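Notes pour l'exposé de samedi : partager un jardin en parcelles

Bonjour à tous, je m'appelle Arne Heitmann. Je parle du jardin Losard, que nous avons divisé entre 81 familles. (Attendre que la salle soit calme.)

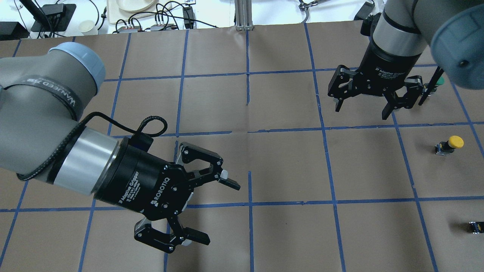
La première question, au jardin, était la taille des parcelles. Nous avons beaucoup discuté. Abimbola Lawal voulait des carrés égaux, moi je préférais suivre la pente. Regardez le ruban bleu sur le papier brun : les lignes ondulent un peu, et les cases restent quand même lisibles. Avec la ficelle dans la terre, c'est pareil.

Ensuite, l'eau. Une seule citerne, cinq robinets. Dire ici que les tours d'arrosage se décident en mars, avant les semis. Parler lentement, montrer le plan. 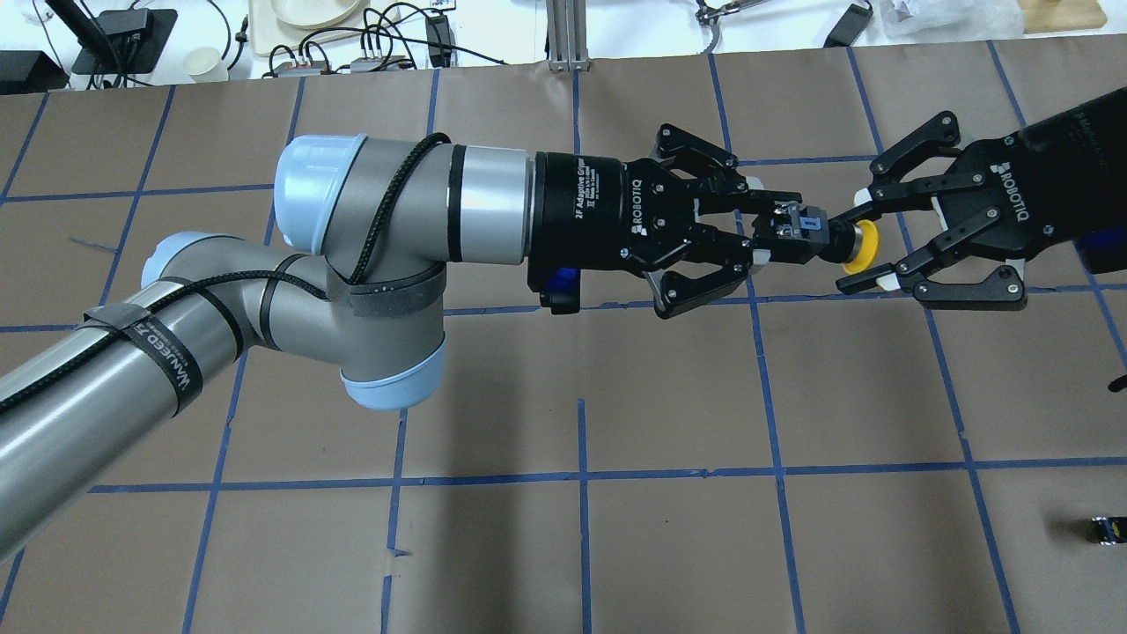
Diapo 2 : petit cylindre noir, bague jaune à une extrémité.

Terminer par les allées : 90 centimètres, pour laisser passer la brouette. Puis donner la parole à Carter Lemieux pour le compost.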